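Teleoperated demonstration (robotics)
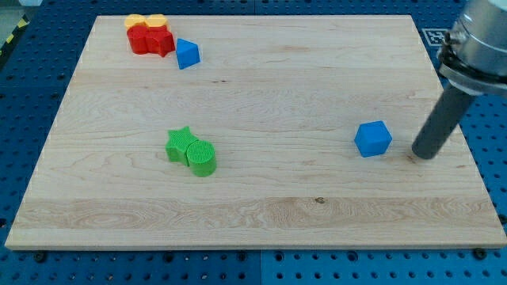 Last changed in May by Hamish Hinds

Teleoperated demonstration means showing a robot a job by driving its arm yourself, from a distance, while everything it does is recorded. I've looked after this entry for a while, so do forgive the chattiness – the old version read like a boiler manual!

My favourite kind is block pushing. You give the arm a plain rod, a wooden board and a handful of bright shapes (cubes, cylinders, stars, a prism), and then you shove things about. There are no fingers to worry about, so the whole skill lies in where you touch and which way you lean. Go at a cube corner first and it'll want to spin, whereas a cylinder standing up is far more forgiving.

At Werkano we recorded 200 runs on the Tautahi controller and threw out 17, mostly mine. Hendrik De Bruijn drives with tiny, patient nudges and I barge in, and you can tell us apart in the recordings straight away (he's very nice about it).

Hand guiding is the close cousin, where you hold the arm and walk it through the motion. It's quicker to pick up, but your own hands tend to get in the camera's way.

See also: Hand guiding; Pushing tasks; Pridska board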